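Plovmont Opens a Showroom for People Who Sit Down

Trurano, 13 August 2021 – Plovmont, a maker of chairs that take up more room than you planned for, today opened its first showroom in Trurano. It covers 700 square feet of a former tile shop on the main street. Visitors are invited to sit on everything except the front desk.

The showroom is built around the Wada collection, a line of round upholstered chairs that went on sale online in February. Plovmont has sold 288 of them to date, most to customers who had never tried one and had to trust a photo. The company admires that kind of faith but would like to stop depending on it.

Wada chairs come in three colors: brown, moss and a dark orange called Rustex, named by a vote of the staff that management now regrets. The brown has outsold the other two combined. Plovmont spent a good part of last winter on a mood board for the moss.

Each chair is low and wide, with a curved back and enough seat to tuck your feet up. Early buyers had one steady complaint, that shorter people sank toward the back and needed help getting out. The company's answer is a cushion. Loose cushions are now sold alongside the chairs in several sizes, and the showroom keeps a stack of them by the door so customers can try one, two or none. The flat ones work best on the seat. The small long ones go behind the neck, or wherever the dog leaves space.

A bench at the rear of the shop is set aside for fabric samples, which may be borrowed for a week. Plovmont asks that they come back without gravy.

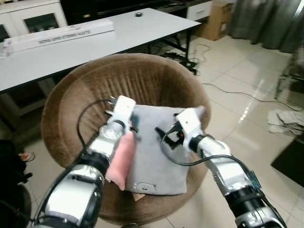
Round chair in brown velvet with pleated back, shown with a light gray seat cushion.

The showroom is open daily from 10 to 6. Delivery inside Trurano is free for the rest of the month, stairs included, though customers should measure their doorways first. A round chair does not get narrower when you turn it sideways – a point the delivery crew has asked us to put in writing.

About Plovmont
Plovmont designs and sells upholstered seating for homes with at least one good corner. Its full price list and care guide are available at the showroom front desk.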